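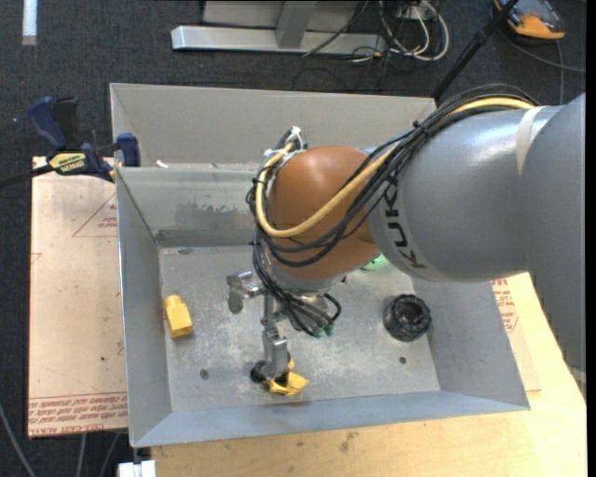 I moved everything across to Illari on Saturday and now I get every notification twice, once on the desktop and once on the phone, could you please do a section on that, asked a comment under the last part of this guide. Happy to! Doubled notifications caught me out as well, and the cure is mostly a matter of doing the set-up in the right order.

Print this page | E-mail this page
138 shares | 3 comments

Section 3: Moving your feeds to Illari and getting notifications under control

I'm using the desktop version for all of this. The tablet version has the same menus, but they're tucked behind the little arrow at the top, so you may have to hunt a bit. You'll need your old reader still installed and still signed in, so please don't remove it yet (I did, and spent a whole evening putting it back).

Before you start

Check which build you have under Help > About. You want 132 or later. Earlier ones will import your feeds perfectly well but they drop the folders, and you end up with one enormous list in alphabetical order. If yours is older, choose Check for updates, let it restart, then look at the number again. Mine needed two goes before it changed.

Bringing your feeds in

1. In your old reader, find the export option and save the file somewhere obvious. I put mine on the desktop.

2. Open Illari and go to File > Import > From a file.

3. Pick the file you've just saved. A preview comes up with all your folders down the left.

4. Untick anything you don't read any more. I had a folder of laptop rumour sites I hadn't opened in years, and out it went.

5. Leave "Mark everything as read" ticked. I unticked it the first time and was greeted by 1,339 unread articles, which rather took the shine off my nice clean new app.

6. Click Import and leave the window alone until the bar at the bottom disappears.

Note: feeds that need a password come over without it. They show up with a grey padlock, and you have to click each one and type the password in again.

Caution: don't run the import a second time if it looks stuck. It doesn't check for duplicates, so you'd get two of every feed, and the only way to clear them is one at a time. Give it a good ten minutes first.

Switching on sync

Illari uses Likville to keep your devices in step. You can skip this bit if you only read on one machine.

7. Go to Settings > Sync and choose Likville from the list. Ait Brahim is in there too, and it works, but it only syncs what you've read and leaves your saved articles behind.

8. Sign in, or make an account if you haven't got one. The confirmation e-mail went to my junk folder, so have a look there before you ask for another.

9. Give the computer a name you'll recognise. Mine was called "Device" for weeks, and so was my phone!

10. Press Sync now and wait for the green tick. The first sync can take up to half an hour if you've got lots of saved articles, and it's much quicker after that.

Notifications

Right, on to the question at the top. Illari and Likville both send notifications and both are switched on to begin with, so you get a pair for everything.

11. In Illari, go to Settings > Notifications and turn off "Alert me through sync service".

12. On your phone, open Likville and turn off "New items". Leave "Account alerts" on, as that's how it tells you if somebody signs in from a new device.

13. Back on the desktop, right-click any folder you do want to hear about and choose Notify. I've got it on for just the one, the app release notes.

14. Close Illari completely and open it again. The changes don't take until you do.

Note: quiet hours are set separately on each device and they don't sync. If your phone pings at 6 am, that'll be why.

Caution: "Reset notifications" at the bottom of the same page also clears your folder colours. There's no warning and no undo.

Once your feeds have all come through and the pings have calmed down, you can remove the old reader. I'd hang on to the export file for a while longer. The next section covers themes, including the dark one from Drustovmont, and how to make the text bigger without the sidebar going peculiar.

Print this page | E-mail this page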